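Seventy percent of what?

November 19, 2023

I finally read the Jukia paper, the one claiming a robot can learn to fold clothes from people working hand-held grippers in their own bedrooms. The headline is 70 percent success after 300 demonstrations. Fine. But success at what?

Dig into the appendix and the test set is 11 garments, 6 of them T-shirts. A T-shirt is the easy case. I'd like to see the score for heavy knits on their own, and it isn't there. 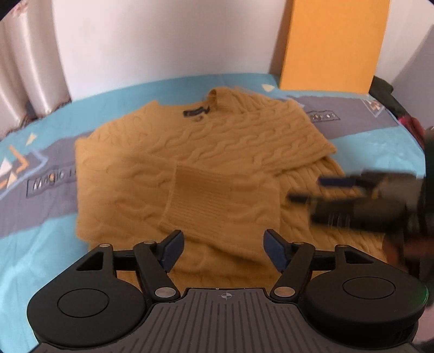

Cable-knit sweater, one sleeve folded in, second gripper over the other.

Thick knit bunches up, and a sleeve that's nearly right still counts as folded if the grader is feeling kind. The grader was one of the authors. Elspeth Lennox raised the same thing on her blog in February about the Rirkik results, and I haven't seen a decent answer.

I do like the collection method. It's cheap and the rooms are real rooms. I just want per-garment numbers and somebody outside the lab doing the scoring before I believe the 70.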